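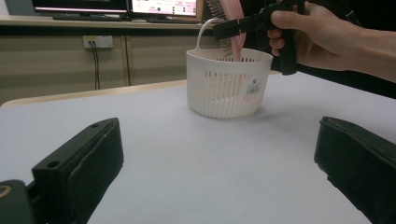 Muammer Ekinci reckons you can get away with 2,000 of these and the rest is vanity. I read his post on the Unport board twice and I still can't see where the number comes from. We recorded 2,453 at Tanner and the thing still misses the rim when the basket is nudged over by a hand's width.

Posted by dullsolder, October 3, 2024

pekberg_pat wrote:
Were those all the same person? We had one lad do nearly everything in July and what we trained was a very good copy of him, bad habits and all. He always came in from the right. Put the basket where he'd have had to reach across and the policy just dithered.

dullsolder wrote:
Seven people, but two of them did most of it. I take the point. I'd still like one of the hand-held gripper fans to show me a fair comparison with teleop. Everyone says it's quicker to record. Fine, it is quicker. Quicker at making what?

So-yul Myung wrote:
At making demonstrations where the motion looks like somebody doing a job. Have you watched your own remote control recordings lately? Ours are full of stopping and starting while the operator works out how far away the handle is. Put a brush in a basket with a gripper in your own hand and you can feel when it's going in. I wouldn't go back.

dullsolder wrote:
You can feel it. The robot can't, unless you've got force sensing on there, and most people haven't. So you're teaching it to make a move you only managed by touch. With teleop the operator is at least stuck with what the arm can do.

grommet12 wrote:
Agree with dullsolder on reach. I threw out a whole afternoon of hand-held stuff last month as our arm couldn't get its elbow round to where my wrist had been. Lovely smooth recordings, no use at all.

So-yul Myung wrote:
Then check reach before you record. You can filter for it afterwards too. That's a planning mistake and I don't see why the tool gets the blame.

grommet12 wrote:
It was my mistake, yes. It's also one I couldn't have made by remote control.

pekberg_pat wrote:
Has anyone mixed the two? Biltia were meant to be trying it, mostly hand-held with a bit of teleop on the real arm at the end. I've seen the slides and no results.

dullsolder wrote:
Same slides, probably. 12 trials on one basket in one spot. I'll believe it when they let somebody else set the table. So-yul, if you've got success rates with the basket moved between goes, post them and I'll eat my words.

So-yul Myung wrote:
I'll dig them out. They aren't as good as I'd like, but they beat our teleop ones.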